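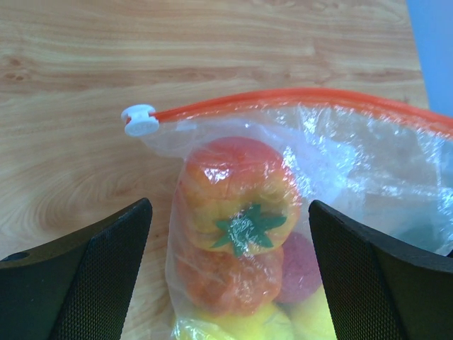

A zipper storage bag on a wooden table.

Carville meditation centre changes booking system and evening timetable

Friday, January 15, 2021

The Carville meditation centre will move all course registration to an online form from the first week of February and will cap attendance at its evening sittings at 18 people. The cap applies to the main hall only. The smaller room on the ground floor stays closed until further notice.

Under the new timetable the weekday sitting is split into two sessions of equal length, with a break between them for airing the hall. Each session consists of seated practice, a short period of walking practice and a second seated period. The talk that used to follow the evening sitting will be recorded and sent by email to those registered.

Orestis Makris, who coordinates the program, said the split was chosen over a single longer session after a trial before the holidays. "The floor plan gives us 18 places at the spacing we want," he said. "We tried moving the cushions closer to the walls and the heaters got in the way."

Registration opens one week before each session and closes at noon on the day. Places that are not claimed by the start time go to the waiting list in order. A person may hold bookings for no more than two sessions in any week -- this limit will be reviewed once attendance figures are available.

The residential retreat planned for the Sinard house has been shortened from seven nights to four and is limited to 25 participants, all in single rooms. The fee is $200, including meals. Those who paid a deposit for the original dates can transfer it or ask for a refund in writing. Arrival is between 3 pm and 5 pm, and the opening talk starts at 7 pm.

Tâm Tạ will lead the retreat and will also teach the introductory course, which runs over four consecutive Tuesdays in Carville. The course covers posture, breath counting and practice at home. No earlier experience is needed. Participants should wear loose clothing and bring their own blanket, as shared blankets and shawls have been withdrawn. Cushions and benches can still be borrowed but must be left at the place where they were used.

The library is closed to browsing. Members can request titles by email and collect them from the front desk before either evening session. The loan period has been extended to six weeks.

Paper registration forms already handed in for February will be honoured and do not need to be submitted again online.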